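Projets > Pitham > Rapports d'étape
Rechercher dans les rapports OK
3 partages · 2 commentaires

Pitham, linge de table : rapport d'étape, septembre 2026
À l'attention du fonds Lokier
Rédigé par Aksel Holst, Prototik

Bonjour à toutes et à tous,

Je commence par ce qui me réjouit le plus : le pliage des serviettes a enfin trouvé son rythme ! Au dernier rapport nous en étions encore à discuter du sens du premier pli, et nous voilà avec 1 253 pliages enregistrés dans le cahier, répartis sur 19 séances. Le budget de la période est respecté et il reste de quoi tenir jusqu'en décembre sans rallonge.

Nous travaillons toujours sur la table claire, celle aux coins arrondis. Le blanc bordé de rouge sombre reste notre modèle de référence, et je m'y suis franchement attaché — la couture dessine un rectangle un peu en retrait du bord, et dès qu'un pli part de travers, cela saute aux yeux. Avec le linge uni, il fallait regarder deux fois.
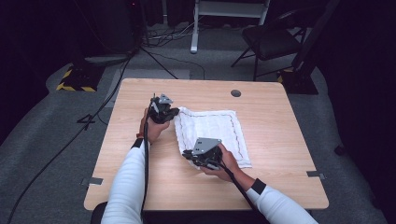
Reprise du côté gauche, serviette blanche à liseré rouge sombre.

Le bord gauche nous a donné du fil à retordre pendant tout l'été. Quand on le saisit trop près du coin, le tissu fronce et tout le reste suit. Nous avons donc changé la consigne : on pince plus bas, on soulève un peu, on repose, puis on lisse vers la droite. C'est plus lent au début (les deux premières séances ont été laborieuses, je l'avoue), mais les piles sont bien plus régulières. Sur la dernière série de 14 serviettes, 6 ont été refaites, toutes pour un coin qui dépassait. Je voudrais descendre nettement plus bas, et je crois que c'est à notre portée.

Côté linge, le lot Umali est arrivé complet. Le coton est plus souple que celui du printemps, il garde moins bien la marque du pli, et ça nous oblige à soigner l'alignement. Nous gardons les deux lots séparés dans l'armoire, avec une étiquette par étagère.

Un mot sur le plan de travail, puisque vous nous aviez interrogés sur le choix du bois. Le veinage fin, beige et miel clair, part en longues lignes de biais ; on s'y habitue vite, à condition de ne pas s'en servir pour aligner les bords. Le ton mat est très agréable pour les yeux en fin de séance. 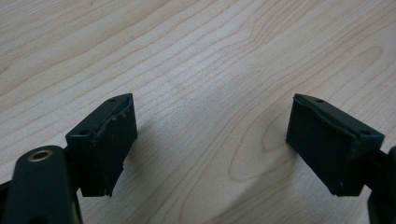 Faut-il repasser les serviettes avant de les plier ?
Pour ce projet, nous ne repassons pas : le linge est lissé à plat à la main, puis plié tel quel.

Pour la suite, nous passons au pli en trois, puis aux petits torchons, qui demandent un geste plus court. J'aimerais aussi reprendre la fiche de consignes, devenue illisible à force d'ajouts au crayon. La nouvelle version vous sera envoyée avec le rapport de décembre, accompagnée du relevé des séances et du détail des dépenses de blanchisserie.

Merci encore pour votre confiance, et venez nous voir quand vous voulez — il y aura du café et quelques piles de serviettes à admirer !

Aksel Holst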